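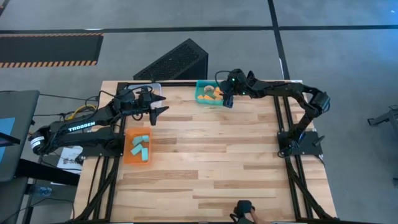

Student project report: a task planner for sorting with two arms

Gaëtan Caron and Tirta Lumenta, Wellergate laboratory

12 shares · 3 comments

1. Purpose

In our project we wrote the software which decides which arm must take the next piece, and in which bin it must go. The arms and their low-level control were already given to us. Our part is called Wikell. It is a small planner in Python, and it sits between the perception module and the motion library.

2. Method

The perception module gives for each piece a color class, a position and a confidence. Wikell puts the pieces in a queue and gives each one to an arm. The difficult point is the far edge of the table, because both arms can reach there. We made a shared zone with a lock. An arm has to ask for the lock before it enters, and it gives the lock back when its wrist is outside again.
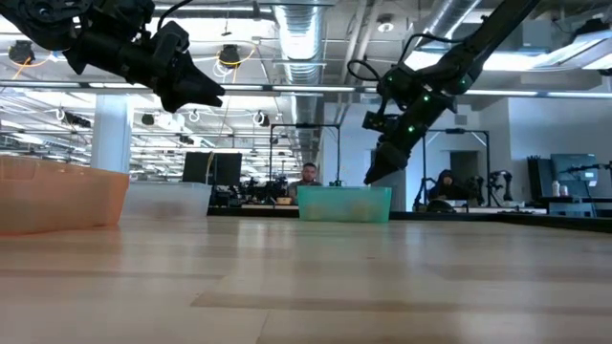
Figure 2. Right gripper above the teal bin, left gripper high over its side of the table.

3. Results

We made 636 planning runs in simulation. In 28 of them the two arms waited for each other and the run had to be stopped. After we added a time limit of eight seconds on the lock, we repeated these runs and 19 finished normally. The others come from a wrong color class at the start, so the planner can not correct them.

4. Remaining work

The time limit is a fixed number in the configuration file. We would like to calculate it from the planned path. Also the log should write which arm asked first, at the moment it writes only which arm has the lock.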